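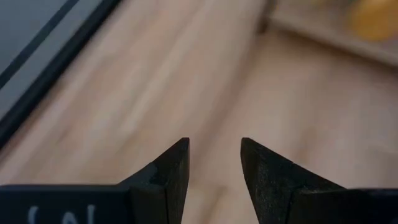 4.2 What people pay at the port

Home | Issues | Authors | Contact

Search this journal Go

I went into this part of the study thinking the ocean freight would be the big story, and it wasn't. When I sat down with the paperwork from 18 camper owners who had shipped through Melbridge, the freight line was the one number everybody already knew. They'd been quoted it, they'd paid it, fine. The stuff that got them was on the other side, at Borkside, where the handling and storage charges get added up after the ship is in.

Storage is the easiest one to explain. The terminal gives you 5 free days, and then the daily rate kicks in. Five days sounds like plenty until you remember that the owner is usually flying in separately (and usually on the cheap flight, so not the day they'd like!). Add one customs form with a wrong chassis number and the free days are gone.

I sorted the bills by agent too. Owners who used Collard got one lump sum and had a hard time telling me what was in it. Bautista sent a line-by-line bill, which made my life a lot easier, though the totals came out close to each other once I'd matched the vehicles by length.

Figure 3. Mugs on a light wooden tabletop, one of them tipped over on its side.

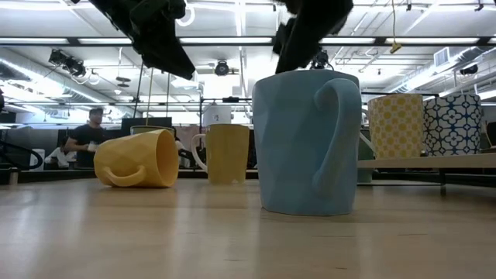
Matching by length matters more than I expected, by the way. A short van and a long truck camper can sit in the same yard for the same time and get very different bills, so I kept them apart in everything that follows. I also left out two owners who paid in cash and had no receipts. They remembered paying some 90 dollars for a gate fee, and everyone with a receipt paid 80, so I went with the receipts.

Container shipments are a different animal, with unpacking and lashing charges of their own, and I get to those in Section 4.3.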